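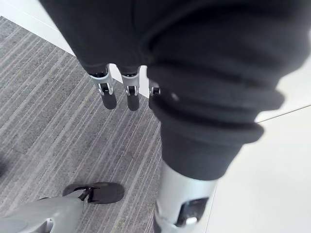 From: Noura Sabbagh
To: Plilleck users list
Date: 1 Mar 2023
Subject: Re: Duplicate records after merging two catalogs

Bilal Majali wrote:

> We merged the Fodville branch catalog into the main one last night using
> the stock merge script. Record counts look right but 104 titles now show
> up twice in search. Opening either copy gives the same holdings. Deleting
> one of them removes both. Has anyone seen this? We are on Plilleck 8 with
> the default index settings. I would like to avoid a full rebuild if I can,
> as it takes the public search offline.

Bilal,

Yes, and please stop deleting. You do not have duplicate records. You have one record with two entries in the search index, so when you delete "one of them" the record itself goes, and both entries go with it. Anything you have removed so far needs to come back from last night's dump. Restore those before you do anything else, or the cleanup step will drop them from the authority links as well.

The cause is the control number. The merge script matches on the control number after trimming spaces, but the indexer builds its key from the raw field. If the Fodville export padded its numbers on the left (older Sleiman exports did this by default), the merge finds the match and updates the record, and the indexer then sees a key it does not know and adds a second entry. The old entry is never marked stale. Chantal Morin reported the same thing on this list last July, with a smaller set, and the discussion stopped once she had rebuilt her index. Her rebuild worked for a while. The next import from the same branch brought the problem back - the padding was still in the source file.

You can confirm it by dumping the keys and sorting them with leading blanks ignored. Each of your 104 titles should give you a pair, one key flush left and one with blanks in front. If you find pairs where both keys are flush left, that is a different problem and the rest of this message will not help.

A full rebuild is not needed. What I did on our system:

1. Stop the nightly import job. Leave the public search running.

2. Restore the deleted records from the dump, using the original record IDs. Do not let the loader assign new ones. The option is "keep ids" in the load profile and it is off by default.

3. Run the normalizer over the control number field for the affected records only. Feed it a list of IDs, one per line. Given no list it runs on the whole catalog and locks the table while it does so.

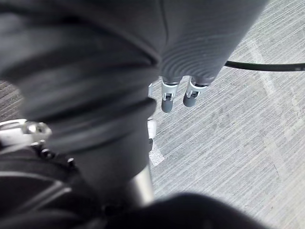

4. Purge the padded keys from the index. Use the purge by key, with the keys from your dump, and quote each one. An unquoted key loses its leading blanks in the shell, and you will then purge the good entry and keep the bad one.

5. Reindex the same list of IDs. For a set your size this took 14 seconds here, on modest hardware.

6. Clear the result cache and search for a few of the titles by title and by control number. Both should return one hit.

7. Turn the import job back on, with the trim option set in the Sleiman profile.

Notes on step 7. The trim option exists in two places. The one in the general import settings applies to display fields and does nothing for control numbers. The one you want is under field mapping, per source, and has to be set for each branch separately. Ayman Salameh asked for these to be merged into a single setting and I would still support that.

If you have holds attached to any of the deleted records, check them by hand. The dump restores the bibliographic record and the items, but holds live in the circulation tables and are tied to the item's internal row number, which changes on restore even with "keep ids" on. We had 2 patrons affected and re-entered the holds manually, with the original request dates so they kept their place in line.

I have not tested any of this with the Morneck indexer. Jamie Horrocks runs that one and may know whether it builds its key the same way. From the documentation I would guess that it trims first, in which case the problem would not appear at all, but the documentation for that module is old.

A patch that makes the indexer trim the key before comparing is a small change. I have one locally against version 8. It does not clean up entries that are already doubled, so the steps above would still be needed once. I can post it to the list if there is interest.

Noura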